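Unit 6: Packing, Labeling and Shelf Life of Ready-to-Eat Food
Course handout, Food Service Operations, Olville Campus
Revised 23rd March

6.1 Purpose of this unit

This unit covers the handling of prepared food between the kitchen and the point of sale. Students are expected to have completed Unit 5 (Cold Storage) and to bring the temperature log from that unit to the practical session. The written assignment is due before the practical.

6.2 Terms used

Ready-to-eat food: food that the customer will eat without further cooking.
Batch: all items of one kind made from the same ingredients during one work period.
Use-by date: the last day on which the item may be sold or served.
Outlet: any counter, cart or cabinet where packed food is offered.

6.3 Batch records

Every batch receives a number before packing begins. The record must show the product name, the start and finish of preparation, the person in charge of the bench, and the source of each chilled ingredient. Records are kept by outlet and filed by month.

Corrections are made with a single line through the wrong entry, followed by initials. Correction fluid is not permitted on any record.

6.4 Case study: the Sokby and Marras outlets

The training kitchen supplies two outlets. In September the Sokby and Marras outlets received 2,817 packed items between them. Stindulico, the ordering system used by the kitchen, produced one combined delivery sheet for both sites. When a label error was found in one batch, staff could not tell from the sheet which outlet had received it, and the whole delivery had to be withdrawn.

Students should read the case in full in the course reader and consider the following points before class:

At what stage should the batch number have been entered?
Which records would have limited the withdrawal to a single outlet?
Who should have the authority to stop sales?

6.5 Choice of wrapping

The wrapping must be approved for contact with food and must suit the product. Moist fillings call for a tight seal. Crusty bread softens quickly in a closed wrap and should be packed close to the time of sale. Paper allows some air to pass but hides the filling unless a window is provided.

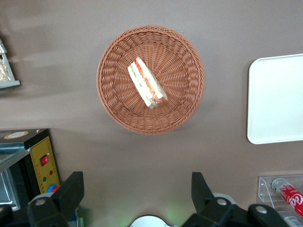 Figure 6.2. Sandwich wedge in a round woven basket.

6.6 Written assignment

Write 500 words on one change to the delivery sheet that would have reduced the loss described in 6.4. Attach a sample sheet with all fields completed. Work submitted without the sample sheet will be returned unmarked.

Reading for next unit: course reader, section on allergens and cross-contact.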